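I'd been meaning to talk to Clodagh Brennan for ages, ever since she started running her supper evenings in Chisholm (five courses, no menu, you eat what you're given!). We finally managed it over the phone in November, both of us with a cuppa, and I asked her straight off about growing up with a fussy dad.

"He'd eat 11 things," she laughed. "Mum wrote them down inside the cupboard door. Everything else was foreign muck, and that included rice."

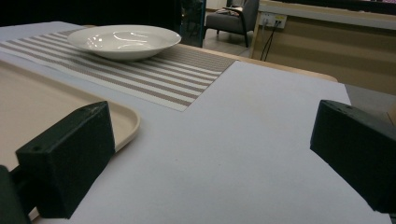 Clodagh reckons that list is why she cooks at all, as she wanted to see what a twelfth might be. It was leek soup, as it happens, and he had three bowls.

I told her I still feel a bit guilty when I bin leftovers, and she got quite fierce with me. "Guilt's no use in a kitchen. Freeze it or feed it to somebody. My gran in Morkoter would've had a pie out of it by teatime, and you'd have said thank you."

We wandered off on to pastry for a good while after that (she's a lard person, I'm butter, we'll live). Then I asked whether it ever feels like a chore, cooking for strangers and then going home to cook again. 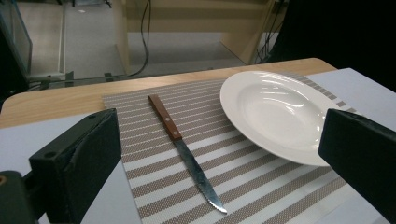

Mabli Rees, listening in on speakerphone, shouted that Clodagh has toast most nights and she should own up to it.

"Cheese on toast," said Clodagh. "With mustard. That's a proper tea, that is, and I'm having it tonight."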